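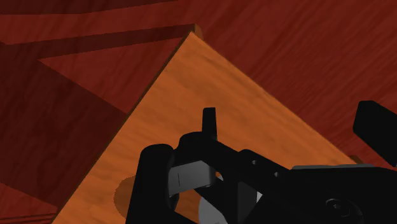

About Clorner Woodworking School

Welcome, and thanks for stopping by! We're a small school on the north side of Rarnham, and for 30 years we've been teaching people of every age and ability how to make things out of wood. Some of our students come in having built half their own kitchen, and some have never picked up a saw (we were all there once), and they end up sharing a bench and borrowing each other's clamps by the second evening.

The school began as an evening class in the back of the old Gremurlow feed store, with 4 students, one decent plane and a heater that worked when it felt like it. People kept asking if there would be another class in the fall, and so there was, and then another after that. When the feed store closed we took over the whole building, and we have been filling it up with lumber and sawdust ever since.

These days we run 37 courses a year. The one most folks start with is First Box, which meets for three evenings and sends you home with a small lidded box and, we hope, a taste for more. From there you might try chair repair, carving, turning, or our long winter course, where you design and build a piece of furniture from start to finish. Classes are kept small so that your teacher has time to stand next to you while you work out why that joint won't close.

We buy as much of our lumber as we can from the Testa mill, just up the river, and we love talking about it. Ask any of us about grain direction and you may want to sit down first — it's a subject that tends to run past closing time.

In August we open the shop to families for a week of mornings, when children nine and up can come with a grown-up and build a birdhouse or a step stool together. It's the loudest week of our year and probably our favorite.

If you'd like to look around before signing up, please do come by. The side door on the parking lot is open from 10 a.m. most days, the coffee is usually on, and somebody will be glad to put down their chisel and show you the shop.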